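Why the Plastic Crate Outlived the Wooden Box

28 June 2023

Walk behind any grocery store early in the morning and you will find them stacked by the back door, shoulder high. Plastic crates carry bread, milk, peaches and bolts, and they do it for years.

At Prumeck, a packing company that handles fruit for small growers, the switch from wood began with a bad October. Rain got into the yard and the boxes swelled. The company threw out 808 of them and ordered plastic the same week.

The new crates cost more. They also weighed less, stacked straight and could be hosed down. Only 26 were lost in the first year, most of them under truck wheels.

Slots in the sides do several jobs. They let air reach the fruit, they let wash water drain, and they save plastic. The rim is the part that takes the abuse — a crate with a cracked rim is usually finished, even if the rest of it looks fine.

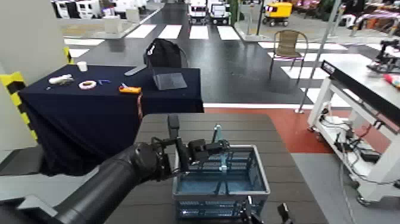
A crate with slotted sides and a lighter gray rim.

Getting crates back is the hard part. Lallineo, which rents them to bakeries and market stalls, charges a deposit on each one and still sends a van out to look for strays. On a single round last fall, its drivers brought home 1,456. Many had been turned into garden planters, record shelves and seats.

El Ouafi, a family produce store, keeps its own supply and paints a stripe on every handle. The stripe wears off in a season or two, and then somebody has to paint it again.

Old crates do not have to go to the dump. Timance, a recycling plant, grinds them into chips and sells the chips back to molders. Colors are sorted first, because mixed batches come out a muddy brown that few buyers want.

For use at home, buy crates from one maker, as different brands rarely nest well. Stack them no more than 4 high, and keep the heavy ones at the bottom.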